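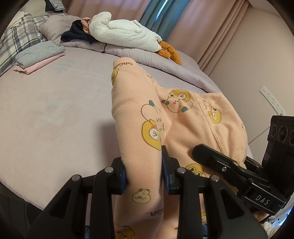 April, a little after nine in the evening, and I've finally made a start on the bed. My peach pajamas have been on it since breakfast, and I do love them so, even though they were far too dear at the Cuvevell shop (I went in for socks and came out 64 poorer!). I've been meaning to learn how to fold them properly ever since, instead of rolling them up and hoping for the best. 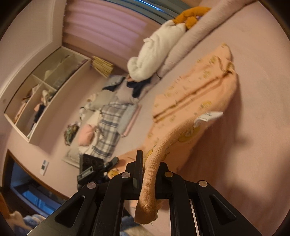
The label end, which always wants to curl.

I had a cup of tea halfway through, which stretched into two, and read 14 pages of my book standing up at the window. The rain has let up over Cruzado Street and somebody was frying onions. It made me hungry all over again. 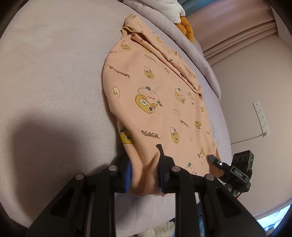

My folding has never been tidy, and Mother's drawers always put mine to shame. Tonight I tried going lengthwise, the way she did with towels, and got a long ridge down the top part where it doubled over. Still, all those round yellow faces and the GAGAGA lettering cheer me up whichever way they land. Tomorrow the Grivow blanket needs airing, and I must buy more tea.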